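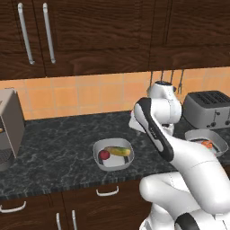 Dark wood, recessed panel doors, black marble below. My kind of kitchen.

Right, I have been threatening a thread on cupboard doors for ages and today you're getting it. Panelled doors! I love them! Mute me now if you came for the garden updates, they'll be back.

So if you've got a wooden door with a frame round the outside and a panel set back in the middle, there's a good chance it's a frame and panel door. People have been making them for hundreds of years and the basic idea has hardly changed.

The uprights are called stiles. The crosspieces are called rails. I got these the wrong way round for the whole of my first term at the Ridham evening class and Nuria Tefera corrected me every single week, very kindly.

The part that made me fall for them: in a solid wood door, the panel isn't glued in. It just sits in a groove cut round the inside of the frame. You can sometimes feel it shift a tiny bit if you press on it. I thought mine was broken.

Wood takes in damp from the air and gets wider, then dries out and gets narrower. It happens across the grain and hardly at all along it. A big flat board fixed on all sides has nowhere to go, so it splits or it bends. Give it a groove to slide about in and it can do what it likes while the frame stays the same size.

Once you know, you see it everywhere. Look at an old painted door in winter with the heating on. There's often a thin line of bare wood down the side of the panel where it has shrunk back and pulled the unpainted bit into view. I get so happy when I spot one. My family do not.

(Chantelle Shabalala replied to my last post about this asking if you can paint the panel before you put the door together. YES. Please do. Stain or paint it first and you never get the pale line.)

Plenty of modern doors have a plywood or MDF panel, and those can be glued in because they barely move. Nothing wrong with that at all. The loose panel is for solid wood.

My first proper go was a pair of doors for the alcove by the fireplace. I bought ash from Radebe, the timber yard behind the station, £49 for the lot including an offcut they threw in that I've since turned into a very ugly spoon.

Ash is lovely to look at and a bit of a pig to plane. Lots of tearing where the grain changes direction. I spent an entire Saturday's worth of patience on one stile and then found I'd cut it short. Not a little bit short, either.

What saved me was the story stick. If you've not met one, it's a scrap of wood with all your measurements marked straight onto it with a knife, so you never go back to the tape. Mine says HINGE and NOT HINGE on it, and also has a shopping list.

Grooves next. I used an old plough plane that came in a box with 6 cutters and a label from a shop called Skurklow, which I can find nothing about anywhere. If anyone knows Skurklow please tell me, I'd love to know where it was.

The noise a plough plane makes when it's set right! A sort of long zip. Ribbons of ash all over the floor, in my socks, in the toast. I can't recommend it enough.

Joints: I did mortise and tenon on one door and stub tenons on the other to see which I preferred. Stub tenons are the little short ones that sit in the same groove as the panel. Much faster. Fine for a small cupboard. The other sort made me feel like a medieval person, so I'm calling it a draw.

Glue-up is the scary bit. Dry run first, every time, with the clamps on. Then measure both diagonals, corner to corner. If they match, the door is square. Mine were out by a couple of millimetres and a gentle nudge of the clamp brought them back.

Keep the glue away from the groove! A blob in the wrong spot will stick the panel and then you've lost the whole point of it. Nuria rubs candle wax on the corners of her panels so the glue won't take there. I've copied her ever since.

Hanging them took longer than making them. The alcove isn't square, the house isn't square, I'm not sure the street is. I planed a sliver off the bottom, then another sliver, then went to bed.

For finish I went with Flirkitz hard wax oil, two thin coats, rubbed back in between. The first coat on bare ash is magic, all the grain jumps out at you. Lay your oily rags flat outside to dry afterwards, please, they can catch fire if they're left scrunched up in a heap.

And they shut! With a click! I have opened and closed them so many times that I've been asked to stop.

Next job is a tall larder door in oak with a middle rail, which means two panels and a lot more groove. Wood's already in the hall getting used to the house and everyone is climbing over it.

If you've got an old panelled door at home, go and give it a gentle press in the middle and tell me if it moves. Photos of shrunken panels very welcome, the worse the paint line the better.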